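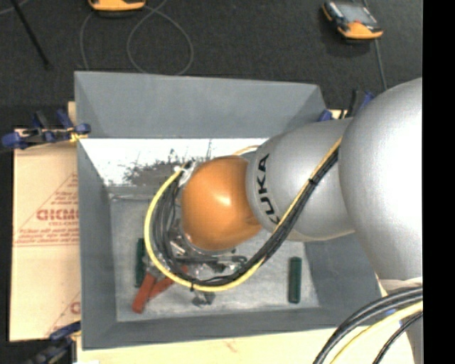
Hi all – quick update on the Civwood reading room. We're open three evenings a week now, and July was our busiest month so far! The grant has paid for 700 books (mostly kids' stuff, some large print) and we still owe Lopes for the last 5 boxes. The heating quote came in higher than I'd hoped, so I'm getting another one.
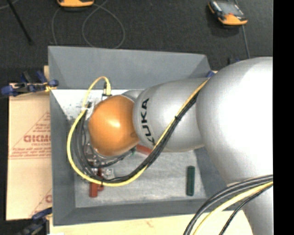

Ademir Damasceno thinks we should stay open later once school starts, and I'm all for it – can we move some of the shelving money to cover that?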